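Multer Worktable in White: Review
Posted by Benedek Hegedűs, 11th February

I bought the white Multer worktable to replace an old door on trestles. The door had sagged in the middle and anything round rolled toward the low spot. I wanted a flat, light-colored surface that could take tools and the occasional knock, and I didn't want drawers or a shelf in the way of my knees.

The Multer cost me $300 from the Jevus store in Ustgate. You can order it direct from Multer as well, but the delivery charge made the store the better deal and I could look at the floor model first. It comes in white, black and a pale gray. The pale gray was out of stock when I bought mine and the store could not tell me when it would be back.

Delivery and assembly

It arrives in two boxes, one for the top and one for the legs and rails. The top is heavy and the box has no hand holes. Get a second person for the stairs. The corners were packed with thick cardboard blocks and mine came with no chips or dents.

Assembly took me 90 minutes, working alone until it was time to turn the table over. The instructions are drawings only. They are clear except for the page with the cross rail, where the drawing doesn't show which way the lip should face. It faces in. I put it on facing out, could not get the last bolt to line up, and had to take that side apart again.

A hex key is included. You also need a 13 mm wrench for the nuts on the leg plates, and that is not in the box or mentioned on the outside of it. An adjustable wrench will work but there isn't much room to swing it near the corners.

Don't tighten anything fully until all the legs are on. The instructions do say this, in a small drawing that is easy to skip.

The top

The surface is the main reason to buy this table. It was flat when I put a long straightedge on it, front to back and corner to corner. I checked again after a couple of months and found no change. The edges are square with a slight softening, comfortable enough to rest a forearm on.

The white is a plain white, without the cream tint my kitchen counters have. Small parts are easy to find on it, especially dark screws and washers. White or clear parts are another matter and I keep a dark mat for those. In the evening, with the ceiling light on, I don't get the glare I used to get from the painted door.

Cleaning is simple. Dust comes off with a dry cloth. Pencil comes off with a damp one. Permanent marker took rubbing alcohol and left a faint gray line that I can still find if I look for it. Black rubber is the worst. I dragged a rubber foot across the top early on and the streak needed a melamine sponge. I haven't tried any solvent stronger than alcohol and the care sheet says not to.

It scratches less easily than I expected. A utility knife will go through the surface, so use a cutting mat. Sliding a metal toolbox across it left nothing I could see.

Stability

With the feet adjusted it stands firm. If I lean hard on a short side there is some movement lengthwise. Side to side there is almost none. Re-tightening the leg bolts after the first two weeks helped, and I would make a note to do that.

The leveling feet are plastic and screw in by hand. They have enough travel for my floor, which drops toward one corner of the room. On bare concrete they grip well. On smooth tile I would put rubber pads under them.

The top overhangs the rail far enough for an ordinary clamp on the long sides. On the short sides the rail sits closer to the edge, and a clamp with a deep jaw will hit it.

Cables

Cable routing is the weak point. There is no grommet, no slot along the back and no tray underneath. Whatever you plug in has to go over an edge, and on a white top a dark cord is the first thing you notice.

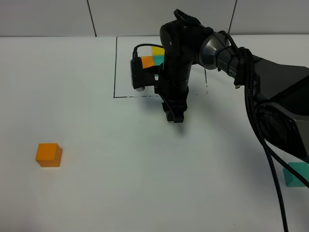 White top, gray wall. The thick black braided cable runs across the right side of the table.

Multer sells a clip-on tray as an extra. I haven't bought it. Russo makes a stick-on channel that fits under the rail, and I have used that on another desk without trouble, though the adhesive gave up in summer. You could drill the top for a grommet, but the care sheet warns that a cut edge has to be sealed and the warranty will not cover it afterward.

Warranty and parts

The warranty is 2 years on the frame and top. The feet are not covered. I cracked one by moving the table with weight on it and wrote to Multer for a replacement. A set arrived in a padded envelope the following week, and they charged only for postage.

What I like
Flat, solid top
White surface wipes clean and makes dark parts easy to see
Good knee room with no front drawer
Spare feet were easy to get

What I don't like
No provision for cables
Cross rail drawing is unclear
Wrench not included
Rubber marks take some scrubbing

I'd buy the Multer again at this price. If I were putting one in an office with a computer and two monitors, I'd look for something with a cable slot first. I am thinking about a second one for the other wall and will probably wait for the pale gray.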